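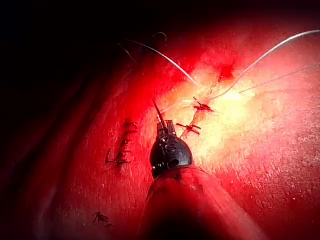 How far apart should interrupted stitches go on a practice pad?
As far apart as each one sits back from the cut, to start with. Once the spacing looks even without measuring, try moving them closer on the curved bits.

Filed under: Bench Skills > Knots & Closures
Print this thread | E-mail this thread | 2 minute read

tasgate_15
I've tied 200 of these since September and my tails still look like a startled spider. How short is everyone cutting them? My handout says "short," and I paid for that handout.

Aroha Tipoki
Short enough not to wander into the next stitch, long enough that the knot doesn't let go. If you're using braided thread you can go shorter than you think. It grips itself.
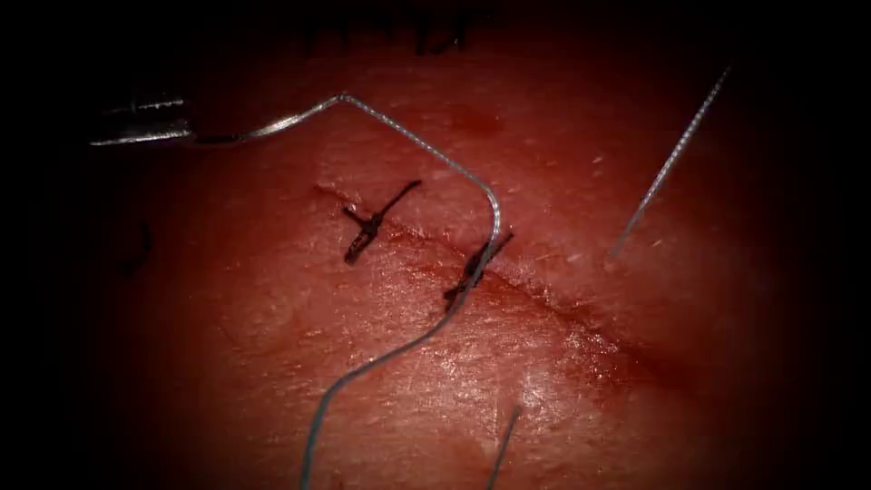 Dzintra Juška wrote that braided is exactly why beginners' knots jam halfway down, and that she'd start anyone on monofilament and let them suffer early.

tasgate_15
I am suffering on both, thanks. What about the long end? Mine ends up across the wound, under the knot and once in my coffee.

clunthorpe
Pull most of it through before the first throw. I leave a short tail on the far side and park the rest off to the left. Puckering means you're hauling too hard – the edges should touch, that's all.
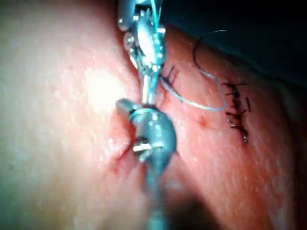 srour_k
Disagree about parking it. A loose loop to one side is fine if you know which end is which. I've done 12 in a row that way and only sewed myself to the pad on the tenth.

Aroha Tipoki
That's not the endorsement you think it is.

clunthorpe
Agree with Aroha. Also, buy a new pad. After 10 cuts they're all holes and you're blaming your hands for it.

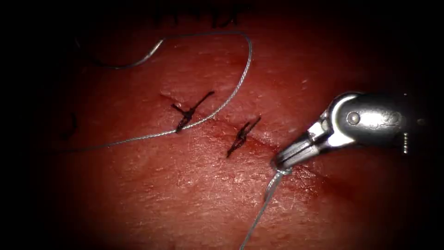

RELATED THREAD: Zitico pads, flip them over or throw them out?

srour_k
Flip. Then throw out.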